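Elisa Monti, Vacation Ownership and Consumer Contracts
Session notes, 4th March

Welcome back! Last time we got as far as the sales presentation and the signature. Today is my favorite part of the whole course, what the buyer owns once the ink is on the page, and how the yearly maintenance fee works. I know "maintenance fee" doesn't sound thrilling, but stick with me, it explains half the arguments you'll ever read about in this field!

## 1. Three ways to hold a week

**Deeded week.** The buyer gets a fractional interest in real property. It can be sold, given away or left in a will, and the fee obligation travels with it.

**Right to use.** The developer (or a trust) keeps title. The buyer has a contract to occupy for a set term, and when the term ends, so does the right.

**Points.** The buyer gets a yearly allowance to spend on stays across a group of resorts. Points can sit on top of a deed or on top of a right-to-use contract, so always ask what is underneath! Students skip this question every year and then get stuck on the homework.

Our running case is the Vivero resort, managed by Vevmont. Vivero sells all three, which makes it great to work with. Have the contract packet open while you read.

## 2. Where the fee comes from

The fee is the owners' share of running the place: cleaning, insurance, property tax, front desk, pool, landscaping, plus a reserve for big future repairs. The association board adopts a budget, and the budget gets divided among the intervals.

In the Vivero packet, the base fee for a studio week is $600. Look at the split on page 9:

- operating costs: $399
- everything else, reserve included: the remaining $201

A fun thing to try at home is comparing that reserve share with the age of the roof listed in the engineer's report. A low reserve looks lovely on a sales sheet, and then the roof needs replacing.

## 3. Special assessments

When the reserve can't cover a repair, the board may bill the owners once, outside the yearly fee. Three points to look for in the documents:

1. Who can approve it (the board alone, or a vote of owners)?
2. Is there a ceiling?
3. How long do owners have to pay?

The Vivero bylaws let the board act alone up to 15 percent of the annual budget. Anything above that goes to a vote. Compare the Fallahi bylaws in your packet, where there is no ceiling at all. Read the two clauses side by side, out loud if you can, and notice how similar they sound until the last line. I love that pair of clauses!
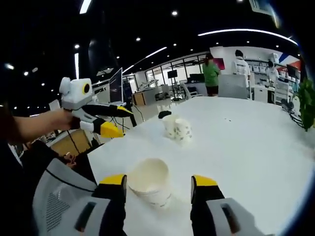

**Does an owner who skips a year still have to pay the fee?**

The fee is normally owed whether or not the week is used, unless the contract says otherwise. Staying home doesn't change the budget share, and unpaid amounts can collect late charges and interest. Check the "Owner Obligations" section for the exact wording.

## 4. Exchange programs

Many owners never go back to their own resort. They deposit the week with an exchange company and pick another place. Trakwood is the exchange company in our packet. Keep two contracts separate in your mind: the purchase contract with the developer, and the membership agreement with the exchange company. Ending the second leaves the first exactly where it was, fee and all.

Also watch for the phrase "subject to availability." It does a lot of work in those agreements, and we'll spend a good chunk of next class on it.

## For next time

- Read the Trakwood membership terms, all of them, including the part in small type.
- Write one paragraph on which Vivero product you would rather inherit, and why.
- Bring the fee worksheet filled in. Pencil is fine.

Anyone who wants the older September packet for comparison can email me.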